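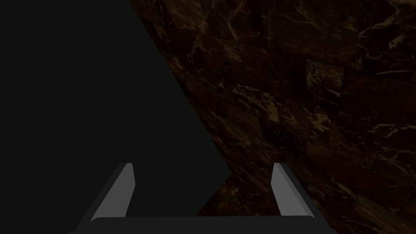
Signe Isaksson, Product Manager, Virero

Reading time: 1 min
Filed under: Products & Launches

Virero today released Tridau, a simulation kit for testing two-arm robots on household doors before any hardware is bought. It includes 39 room layouts. A license for one workstation costs $2000, and new users get a 30-day trial.
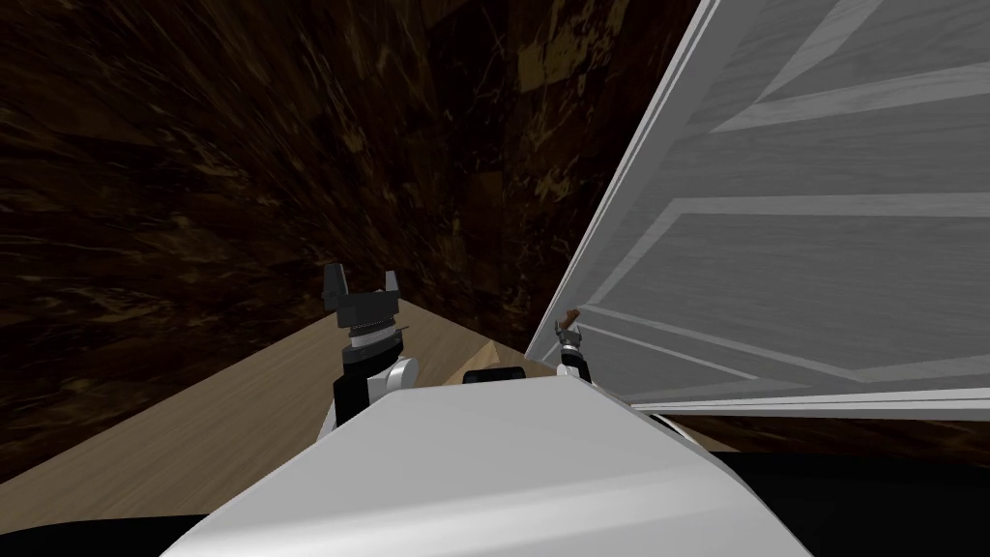

Does Tridau need a network connection?
Only for activation. After that it runs offline.

Print this release | E-mail this release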